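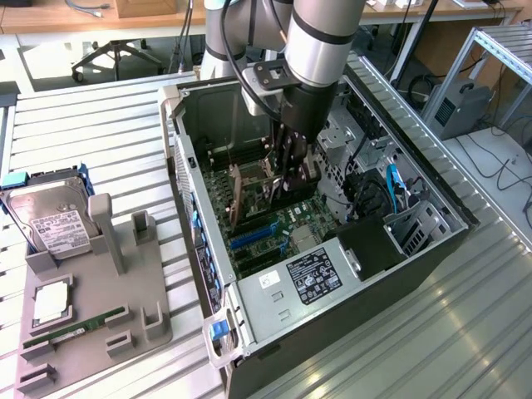

## Section 4: Setting Up the Table for a Teardown Run

Welcome back! If you've worked through Section 3 you already know how to wake the arm, how to jog it with the pendant, and how to stop it in a hurry. In this section we get the tower and the parts tray ready so that the arm can do what the Mamlow Robotics Club has been trying to get it to do since last November: take a desktop computer apart, one piece at a time, and put the pieces where they belong.

Please read the whole section through once before you touch anything. It's long, I know, but the first run goes so much better when you have the order of things in your head.

**You will need**

- the practice tower, side panel already off
- the printed parts tray
- a wrist strap for everybody working inside the case
- the Reveck program card for the part you're practicing (cards are in the binder, behind the sign-out sheet)
- a partner

### 4.1 Placing the tower

1. Check that the tower is unplugged from the wall. Then press its power button once and hold it for a few seconds, so any charge left in the supply can drain away.
2. Lay the tower on its side on the ribbed table with the open side facing up. Carry it with both hands, please, even though the handles make it tempting to swing it over with one.
3. Turn the case until it matches the tape marks on the table. The programs were all taught with the case in this position, and the arm has no way of knowing that you've put it in backward.
4. Tuck any loose cables down and away from the expansion slots. A cable lying across a card will be grabbed right along with it.

> **Note:** If the tape marks have worn off (they do, every few weeks), don't guess. Ask Bastien Tanguy or Colette Rey to measure them out again from the table rail.

### 4.2 Placing the tray

1. Set the tray to the left of the tower and push it gently against its two stops.
2. Look over the small upright clips. If one is cracked, swap the tray for the spare and leave the broken one on the print shelf with a sticky note.
3. If your card calls for the tray to start loaded, put the hard drive upright in its slotted holder, still in its caddy. The processor sits in the square recess, and the memory module lies flat in the groove underneath it.
4. Wiggle each part with a fingertip. It should sit snugly but come out without a tug.

> **Caution:** Hold the processor by its edges only. Skin oil on the contacts has cost us more practice time than any programming mistake.

### 4.3 The first approach to a card

We always start with an expansion card. It's a good size for the gripper, it stands up nice and straight in its slot, and you can see both sides of it while you work.

1. Set the speed to 40 percent or lower. New members stay at this setting for their whole first term.
2. One partner takes the pendant and the other stands where they can see down into the case. Keep your hands out of the tower from now on.
3. Load the program and step it to the hover point, with the fingers open just above the card.
4. Stop and look. Are the fingers centered over the card? Is there a little daylight on either side? Take your time over this, and switch places so you both get a look.
5. If it's off to one side, nudge the arm in fine steps and save the new hover point under your own initials. Please don't save over the Udora points, which everyone shares.
6. Release the card's retaining latch. To do this, pause the arm, press the stop button, reach in, and only then work the latch with the plastic pick.
7. Clear the stop, step down, close the fingers and lift slowly.

> **Caution:** If the whole case starts to rise with the card, stop at once. The latch is still holding. Open the fingers, back up to the hover point and go through step 6 again.

### 4.4 Writing it up

Put each attempt in the Brunet log, including the ones that went badly. Almost everything in this manual came from somebody's bad attempt! Write the program name, the speed, your hover offset and what happened. Section 5 moves on to memory modules, which are fussier, so get three clean card lifts in a row before you turn the page.

*Last revised 17th September*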